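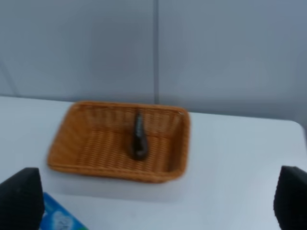 A woven basket on one of the white tables in the Erkdale sorting room.

Frequently asked questions: household goods and pantry donations

The Erkdale Household Exchange receives household and pantry items from residents of Erkdale and Catham and passes them on to local families. Please read the answers on this page before bringing items to the building.

What may I donate?
The Exchange accepts unopened packets and bottles, clean tableware, small storage baskets and cleaning products in their original containers. Glass must be wrapped. Electrical goods are not accepted.

Do you take baskets and storage boxes?
Yes, provided that they are sound and clean. Woven baskets should be free of broken strands and should stand level on a flat surface. Any basket larger than a standard shelf bay should be taken to the Pacheco Road depot, where there is more space.
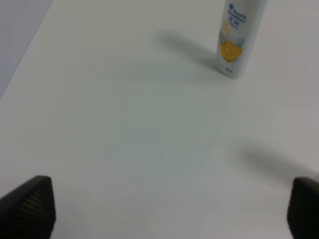
How should I pack bottles containing liquid?
Bottles should be packed upright with the cap fully closed, and kept apart from food. Bottles of 2000 ml or more must be handed over separately and should not be placed in a box with other items.

May I donate a product that has been opened?
Opened food cannot be accepted. Opened cleaning products may be accepted at the discretion of staff if the label is complete and the container is at least half full.

What happens to items once they are received?
Each item is placed on a table, checked for damage and wiped if necessary. Food is then separated from cleaning products, and smaller pieces are grouped in baskets – this keeps them together until they reach the shelves.
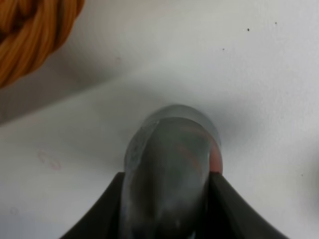 Items that do not pass the check are recycled where possible. Donors who would like rejected items returned must state this on the Watetti form, available at the front desk, and collect them within 19 days.

Is there a limit on the size of a donation?
Residents may bring up to three boxes per visit. Larger donations, including those from house clearances, must be arranged in advance by quoting Form 249.

When is the Exchange closed?
The sorting room closes for stocktaking in October. Donations left outside the building during this period cannot be accepted.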